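Open day at the Sárközi bell works, Stondbridge

I've been meaning to go to this for years, and every year I remember it the week after. So this time I wrote it on the fridge in May, and on 30 September 2018 I was in the car before eight with a thermos and a bag of cheese rolls, very pleased with myself.

Sárközi make bells. Church bells once upon a time, but these days it's mostly handbells, shop counter bells and the ones you hang on a cow. The works is down by the river in Stondbridge, behind the old Wullau dairy, and parking was 5 dollars in the dairy yard (cash only, bring small bills!). Tours left every 15 minutes and they capped the day at 200 visitors, so if you're thinking of going next time, book. The couple behind me hadn't and they were sent off to the cafe to wait for a no-show.

Our guide was Nele Dijkstra, who has worked in the tuning room so long that she hums while she walks. She started us off in the sand room, where they pack the molds, and it smells wonderful in there, like a beach and a campfire at once. I asked far too many questions about the sand. It's mixed with clay and you can squeeze it in your fist and it keeps the shape of your fingers. My nephew would have moved in.

We weren't allowed near the furnace while it was lit, fair enough, so we watched from a gallery upstairs. It was so hot up there that I gave up on my coat after the first minute. The pour itself is over faster than you'd think, and then everybody just sort of stands around talking in low voices.

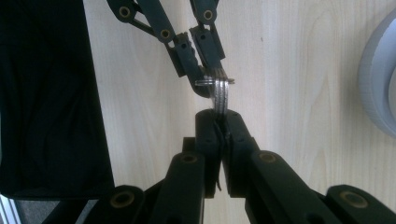 A small silver metal piece, held between two black grippers.

After that came tuning, the part I'd come for. Nele rang a handbell straight from the mold and it sounded sour, sort of like a saucepan with ambitions. Then she put it on the lathe, shaved a little off the inside, rang it again, shaved a bit more. By the fourth go the whole room went "ohhh." She let a few of us try guessing when it was right and I was wrong every single time.

Lunch was soup and bread in the yard, and I got talking to Georges Khasawneh, who rings with a handbell group called Pusava and had driven a lot farther than me. Their full set cost 3000 dollars secondhand and he talked about it the way other people talk about their boats. They played for us at two o'clock, five tunes, and one of them was a TV theme I still can't place. It's driving me nuts.

The shop is tiny and there was a line out the door. I bought a counter bell, which my husband has already asked me to stop using at dinner, and a tea towel. The seconds shelf is on the left as you go in, under the window, and it was nearly bare by three, so go there first and do the tour after.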